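Small Claims, Big Folder: My Year of Suing Over a Deposit

September 9, 2023

I never thought of myself as a person who takes people to court. I return shopping carts. I apologize to doors. But last fall I moved out of an apartment in the Reisinger Building after four years, and my landlord, a company called Zolley Property Group, kept my whole security deposit, and here we are. 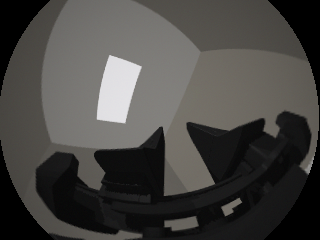

The deposit was $2,652, and the letter explaining where it went was two lines long. "Cleaning and repairs" was one of them. The other was a phone number, which rang and rang and then played me a song.

I called a lawyer first, which I suspect is what most of us picture doing (a big oak desk, a firm handshake, somebody else handling it). She was lovely and very frank with me. For an amount like mine, she said, her hourly rate would eat the winnings before we got anywhere near a judge. She told me to file in small claims myself, charged me $100 for the half hour, and gave me the single best piece of advice I got all year: put everything in one folder, in date order, today.

So I did! I printed my lease, the move-in checklist, every email, the bank record of the deposit and that sad little letter. I ended up with 85 pages. I bought tabs. My sister said I had the energy of someone planning a wedding.

The next thing I learned is that you usually have to ask for the money properly before you sue for it. That means a demand letter: what you're owed, why, and the date you want it by. My first draft was three pages of hurt feelings. The second fit on one page and didn't use the word "outrageous" even once, and I was proud of that. I sent it certified mail and gave them 18 days. They let all 18 go by.

Filing at the Trodmont courthouse was less scary than I'd built it up to be. The clerk can't give legal advice, and she told me so, kindly, every time I tried to sneak a question past her. But she did notice that I'd named the wrong defendant. Zolley managed the building, but the landlord on my lease was an outfit called Viltent Holdings. If you're doing this yourself, please read the first page of your lease slowly. I'd lived there four years and had never heard of Viltent.

My hearing was in April. I'd practiced a speech in the shower for weeks, complete with pauses, and the judge wanted none of it. She asked when I moved out, whether I'd left a forwarding address, and if I had the checklist. I had the checklist! It was behind the green tab. The man from Viltent had a repair invoice with no apartment number on it, and she looked at that for a long while.

The decision came in the mail. I got back everything except the charge for a broken closet door, and fair enough, I did break that closet door. Collecting took another two months and one more letter, so don't go spending it in the courthouse parking lot like I did in my head.

I'm renting again now, across town. On move-in day I walked through every room with the checklist before I'd let anyone carry in a box, and I made the new manager sign both copies.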